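So the money came through in November, and I have spent most of my evenings since then with a spreadsheet open and a cup of tea going cold next to it. If you read my last post you'll know we'd been told "probably" so many times that I'd stopped believing in it. Anyway — we have a budget! It isn't a big one, and I've already spent it 3 times over on paper.

The arms are the easy bit, oddly. Two arms were always the plan, and the quote from Stultex came in close enough to what I'd pencilled in last spring that I didn't have to lie down afterwards. What I hadn't pencilled in was everything else. Brackets. Clamps. Covering for the table top, which I'd put down as nought because I thought we had a roll in the cupboard (we did not). And cables, oh my word, the cables. My first version of the spreadsheet had one line that just said "leads etc" with 40 pounds next to it. I've left it in as a warning to myself.

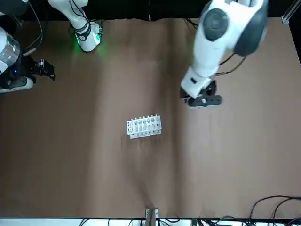 Grippers are where I keep changing my mind. Filano do a very nice one with a long warranty, but the delivery time is dreadful and they won't sell you spare fingers separately, you have to buy the whole set. Poon will sell you the fingers, the screws, anything you like, and they answer emails. I'm leaning towards Poon for that alone. Fingers wear and get bent, and I'd much sooner have two spare pairs in a drawer than one posh gripper in a box on its way back to the factory.

The same goes for the small cameras. I want 3, plus a spare if I can squeeze it in, and I've moved that spare in and out of the total so often that the cell has its own colour now. 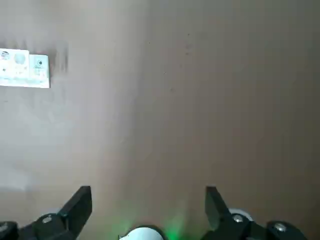 Gripper open over the table top, with a bit of white card off to the left.

Then there's the stuff the arms are going to pick up, which I very nearly forgot to budget for at all. Racks are cheap, thank goodness, and plain plastic ones are fine for what we're doing. I've put down for a dozen and I'm calling them consumables, which may get me a telling off from finance — we'll see. Training time is in there too, and a small pot for "things I haven't thought of", which I fully expect to be empty by the time we've got everything plugged in.
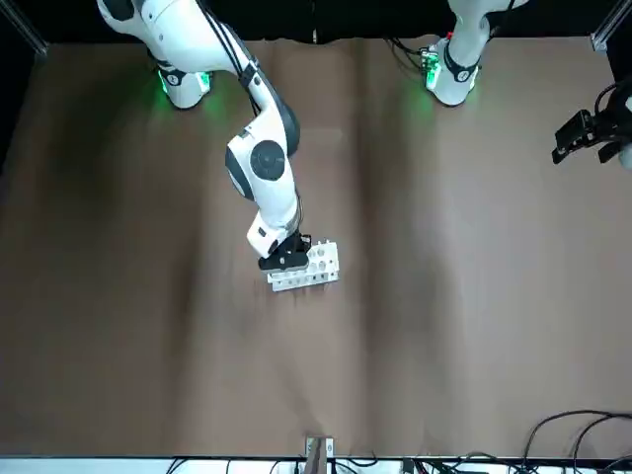
Sivolham wrote back to say that my pot for surprises is far too small, and that I should double it and drop the extended warranty on the arms to pay for it. Apparently their own first year went almost entirely on adaptors and replacement leads, and the warranty never got used. I'm not brave enough to drop it completely, but I've asked Stultex what a shorter one would cost and I'm waiting to hear. Next job is measuring the doorway.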